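4. Packing soft goods in mailer bags

Use this section for clothing, bedding covers, towels and other items that will not break or bend out of shape. For anything with a rigid edge, go to section 5.

Before you start

Clear the packing bench and wipe it down. Check that the order sheet matches the item in front of you, including size and colour. You will need:

Mailer bags in the right size (small, medium or large)
Clear film sleeves
Address labels
A soft cloth
The bench scale

Plamura mailers come in packs of 300. Skirstead mailers come in cartons of 1000 and are kept on the lower shelf. Either make can be used for any order, but do not mix the two in one consignment.

4.1 Filling the bag

1. Fold the item to a width 40 mm less than the width of the bag.
2. Slide it into a clear film sleeve and press out the air from the closed end towards the opening. Fold the sleeve flap under.
3. Open the mailer fully and put one hand inside to separate the corners.
4. Put the sleeved item in flat, with the folded flap facing the back of the bag.
5. Lay the bag on the bench and smooth it from the middle outwards.
6. Peel the backing strip off the adhesive and close the flap in one movement. Press along its whole length.

Caution: The adhesive cannot be opened and closed again. If the flap goes down crooked, discard the bag and take a new one.

4.2 Checking the printed codes

Some mailers arrive with codes already printed on them by the supplier. These are separate from the address label and must not be covered by it. A code that sits on a fold may not scan, so check the bag again after it has been closed. 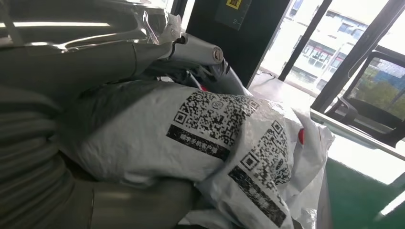
Fig. 7. White mailer with two printed QR codes. The code lower down on the fold is distorted.

1. Turn the bag so that the printed side faces up.
2. Pull the plastic gently from both sides until the creases next to each code open out. Do not pull on the flap.
3. Scan each code with the hand scanner held square to the bag.
4. If a code does not read, smooth that part of the bag with the cloth and try again.
5. If it still does not read after 5 attempts, repack the item in a new mailer and put the old one in the film recycling sack.

Note: Black label strips printed under the codes are part of the bag. Do not peel, trim or write on them.

Note: Bright light on shiny plastic can stop the scanner from reading. Turn the bag away from the window, or shade it with your hand.

4.3 Applying the address label

1. Choose a flat area clear of any printed code or strip.
2. Place the top edge of the label first and smooth downwards.
3. Check that no corner is lifted. Replace the label if it has wrinkled across the postcode.
4. Weigh the bag and write the weight on the order sheet.

Orders for the Lutby depot go in the green cage. All other orders go in the blue cage, labels facing outwards.

4.4 Loose film and spoiled bags

Clear film slides off the bench easily and is slippery underfoot. Pick it up as you go and put it in the recycling sack. Remove any paper labels first. Tie the sack when it is two thirds full and take it to the bay door. Sacks are collected on Saturday.

Caution: Keep bags and film away from the heat sealer. Both will shrink and stick to the bar.

If you run short of any size of mailer, tell Siiri Venckus before the end of the shift. Questions about damaged supplier codes go to Viola Russo, with the spoiled bag if you still have it.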